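La herencia de la tía Okeke

Mi tía no se apellidaba Okeke. Se lo puso a los cuarenta, después de un viaje del que volvió con un apellido, una tos y ninguna explicación. Cuando murió, en junio, el notario nos leyó el testamento a los 4 sobrinos: el piso se vendería, el dinero se repartiría y la palabra «Stundia» quedaba, íntegra, para mí.

—¿Qué es Stundia? —preguntó mi prima Dewanti Mandagi, que desconfía de todo lo que no se puede tasar.

El notario dijo que en el documento no constaba.

Nos reunimos en casa de Dewanti para discutirlo con algo de picar, que es como en mi familia se discuten las cosas graves.

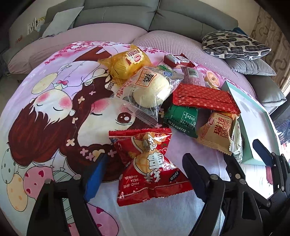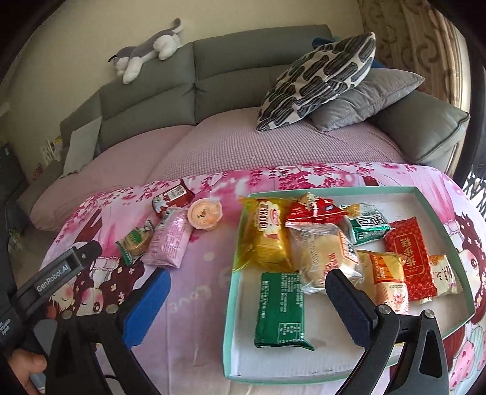

La mesa de Dewanti, con los aperitivos envueltos sobre el mantel, y el sofá al fondo.

Mi primo mayor sostuvo que era una finca. Tenía aire de finca, según él: húmeda, con un pleito de lindes. Dewanti apostó por una sociedad con cuenta en el extranjero y me llamó «prima querida» por primera vez desde la comunión. El pequeño opinó que era un perro, y a medianoche seguía opinándolo.

Yo, como propietaria, procuré poner cara de saber algo.

Durante semanas hice lo que hace cualquier heredera: escribir cartas. Escribí al registro, que me contestó que no. Escribí a Plidex, la empresa donde mi tía había llevado los archivos, y me respondieron con un catálogo de estanterías y una oferta válida hasta el 31 jul 2020. Pedí una estantería por educación. Costaba 374 euros y llegó sin tornillos.

Por fin di con Adhiambo Mollel, antigua vecina de mi tía, que me recibió en bata y no me ofreció asiento.

—Stundia —repitió, como quien prueba la sopa ajena—. Claro. Lo decía cuando jugábamos al Scrabble.

—¿Y qué significaba?

—Nada. Se la inventó para colocar la última ficha. Discutimos 3 días. Yo decía que no valía y ella decía que era suya.

Volví a casa en autobús, con mi herencia intacta. Dewanti llamó esa noche. Le dije que los trámites iban lentos y que había otras partes interesadas. Hubo un silencio lleno de cálculo.

—Te compro la mitad —dijo.

Le pedí cuarenta euros por la primera sílaba, y quedó en consultarlo con su marido.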